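Ticket: harnesses in the wrong bins, bench two
Opened by: Tadeo Ledesma
Status: still open, sort of

Hi all, so I got in Thursday and the Jaltham kits were coming up short again. I went looking through the yellow bins and found that the red and black harnesses with the green-yellow twisted pair all look alike to me until I turn the label over. (Maybe it's just me!) We had up to 5 kits held back by lunch.

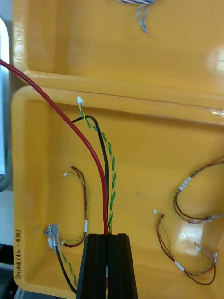

What I tried first

I pulled every harness out, read the labels and put them back by part number. Took me 80 minutes with a coffee break. Koen Postma thought the blue and white ones had been creeping in too, so I gave those the bin next door, and I asked him to leave the marker notes alone until we agree on new ones.
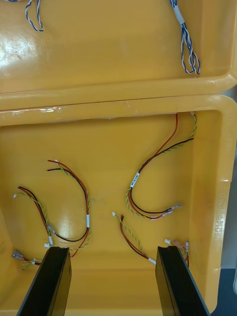
Red/black harnesses in one bin, blue/white in its neighbor.

That fixed the picking for a day or so, and then Karlijn Visser found 2 short-lead harnesses in with the long ones. Same colors, same white connector, argh. I've ordered 100 colored tags from Zorham and I'll tag the short ones as they come in.

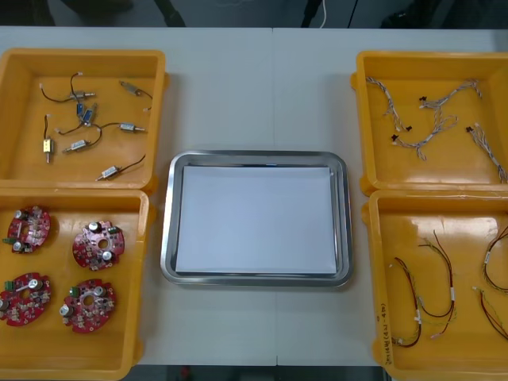 My other headache is the layout. I keep walking back and forth for the solenoids, and Karlijn wants them moved closer to the harnesses. I'd keep the metal tray in the middle with the white sheet in it, two bins on either side, and lay each kit out on the sheet before it gets bagged. Small dark wires are so much easier to spot on white! Karlijn, can you try it and reply here?

Last updated: Thursday, 3:40 pm

Recent tickets
Label printer skipping every other label
Sturkow crimp terminals, wrong size delivered
Bench lamp flickers

Contact the bench team | Back to top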